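Acta reunión de seguimiento, grupo de manipulación textil
Proyecto Ekura, diciembre
Sala pequeña, empezamos 9:10 porque el proyector no iba

Toma notas: Jonatan Hedlund (perdón por las abreviaturas)

1. Acta anterior
Aprobada sin cambios. Queda pendiente lo del almacenamiento, pasa al punto 5.

2. Estado de la recogida doméstica
Ya tenemos 18 sesiones de doblado sobre cama subidas y revisadas. Faltan las de la segunda vivienda de Bruvden, que entran cuando Jelico termine de pasar los tiempos. Se mantiene el criterio: ropa de la casa, cama hecha, sin alisar la manta antes. Si la prenda se arruga por el camino se sigue, no se repite la toma.
Duración por episodio: máximo 55 segundos. Lo que pase de ahí se parte en 2 y se etiqueta como continuación. Hay gente que aún no lo hace, recordarlo por correo.

3. Método: vista desde la pinza
Discusión larga. La propuesta es entrenar solo con la vista de la pinza de mano, sin cámara fija en la habitación. A favor: el montaje es rápido y la ropa se ve de cerca. En contra: cuando las mordazas bajan mucho, la almohadilla tapa el borde de la prenda y el estimador de esquinas se pierde.
Acordado que el borde tapado se anota como "oculto", nunca a ojo. La persona que etiqueta no adivina. Esto cambia la guía, versión 4, apartado de contornos.
Se proyectan dos vistas de la misma cama para fijar qué cuenta como contorno visible en la prenda verde:

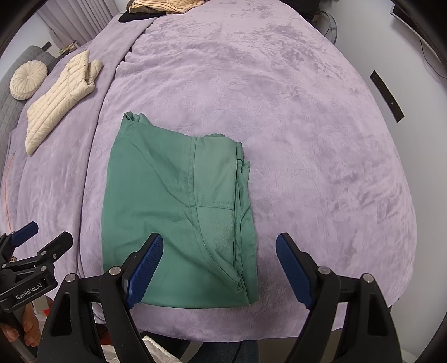 Mordazas abiertas en las dos, almohadillas azules.
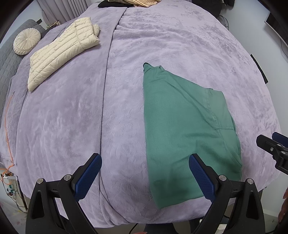 Cui no lo ve claro: si marcamos como oculto todo lo que queda debajo de la almohadilla, el modelo aprende a no cerrar nunca cerca de un borde, y cerrar cerca del borde es justo lo que queremos. Propone guardar las dos etiquetas, la oculta y una interpolada con el fotograma anterior, y que decida el entrenamiento con un peso. Pide además que no se toque lo ya etiquetado hasta tener una comparacion.
Se acepta probarlo, pero en un subconjunto pequeño. Si la interpolada no mejora el agarre en la validación, se quita y no se vuelve a hablar del tema hasta el próximo ciclo.

4. Resultado preliminar
Política entrenada con las sesiones de la primera vivienda. Primer pliegue bien en prendas lisas, flojo en acolchadas. El fallo típico: coge una sola capa y arrastra la otra. Con manta de pelo, peor que con sábana: la almohadilla engancha también la manta y la prenda se mueve entera. Hay que separar los dos fallos en la tabla, ahora van juntos y no se entiende nada.
Pregunta abierta: si el relieve de la manta confunde al segmentador o es solo el contraste de color. Jonatan mira los mapas de error por tipo de superficie. No hay conclusión todavia, que nadie lo ponga en las diapositivas.
Se comenta también bajar la velocidad de cierre en el último tramo. Sin decidir, falta medir con la celda de carga.

5. Datos y almacenamiento
El disco compartido casi lleno. Se borran los duplicados de la prueba de calibración, se conserva el original comprimido. Nombres de carpeta: vivienda, prenda, episodio. Sin espacios, por favor!!

6. Tareas
Jonatan: mapas de error y actualizar la guía de contornos.
Cui: script de interpolación y subconjunto de prueba.
Jelico: cerrar los tiempos, avisar cuando la segunda vivienda esté subida.
Todos: revisar los episodios que superan el límite y partirlos.

7. Varios
Las almohadillas de recambio siguen sin llegar. Mientras tanto, limpiar la pelusa entre sesiones, apuntarlo en la hoja.
Próxima reunión: misma sala, misma hora, traer la tabla de fallos ya separada.

Se cierra a las 10:25.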